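Plasden Trust
Home About us Programmes Grants Reports News Contact

Progress report to the Sudel Fund
Equipment planning for the table-clearing cell, Pandness workshop
Wednesday, September 4, 2024

This report covers the second stage of the grant. The work has been split between running handling trials on the one arm we have and pricing what we would need to run a second table. Most of what follows is about the second part, as you asked for firm figures before the next payment is considered.

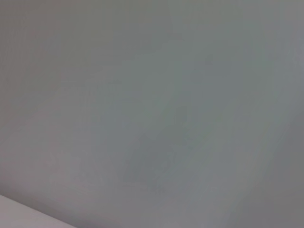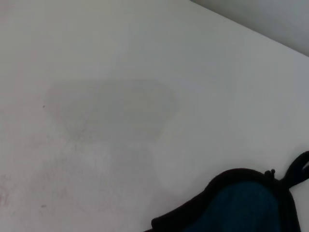
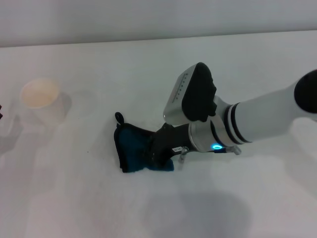 Views from the handling trials at Pandness. The last one shows the arm holding a dark cloth, with a paper cup further back on the table.

1. Where we are

The arm and gripper are in regular use on the white table. Trials cover small household items, mostly cloths, pot holders, cups and light pouches. Soft items take longer to set up and longer to score than hard ones, and this has affected how we plan the rest of the spending. The original plan gave equal time to both. We now expect soft items to take up the larger share until the end of the grant.

The wrist camera gives us a close view of the table, and the fixed view is used for checking the position of the arm and the items together. At very short distances the wrist view goes out of focus and is little use for judging a grip. We knew this when we chose the unit and budgeted for it, but it matters more with fabric than we allowed for.

2. Spending to date

The equipment line for this stage was set at £2284. We have spent £928 of it, on gripper spares, cabling, a replacement power supply and a stock of test items. The rest is uncommitted. Staff time is reported separately in the usual return and is on budget.

We held back on buying a second wrist camera. The model we had in mind would have fitted the existing mount, but its shortest focus distance is no better than that of the present one. We would rather wait and buy something that deals with the problem.

3. What we propose to buy

A close-focus camera for the wrist, with mount. Ticona has quoted for a unit and will lend one for a trial period before we order. We would like to take up the loan first.

Softer finger pads, 80 in total. They are a consumable and the price per pad drops at that quantity. Our present stock will not last through the soft-item work.

A second table top with a matt finish. The present one shows scuffs and smudges, and small marks are picked up by the wrist camera. Cleaning between runs helps but takes staff time. A spare top would let us swap and clean without stopping.

Diffuse lighting for the second table, to match the first. We have asked for two prices and have one so far.

We have not included a second arm in this request. The lead time is long, and the cost would need its own case. A short note on hire against purchase is being prepared and will come with the next report. Our early view is that hire is dearer over a full year but would let us find out whether one person can look after two tables - something we can't answer at present.

4. Changes to the plan

The trial target for the grant stays at 2000 completed runs. We are not asking to change it, but the mix will move towards soft items as described above. If the finger pads arrive late, the hard-item runs will be brought forward to fill the gap.

The move of the cell to the larger room at Pandness has been put back. The electrical work has to be finished first and we do not control the date. None of the purchases listed here depend on the move, apart from the lighting, which we would order last.

5. Risks

The main risk is delivery time on the camera. If the loan unit does not suit us, we would have to start again with another supplier. A smaller risk is wear on the gripper - we have spares for one rebuild but not for two.

6. Decisions needed

Approval to spend the remaining equipment money on the items in section 3.
Agreement to the change in the mix of trials.
A view on whether you would consider a hire cost under the present grant, or only under a new one.

Quotes and the full spending sheet are in the annex.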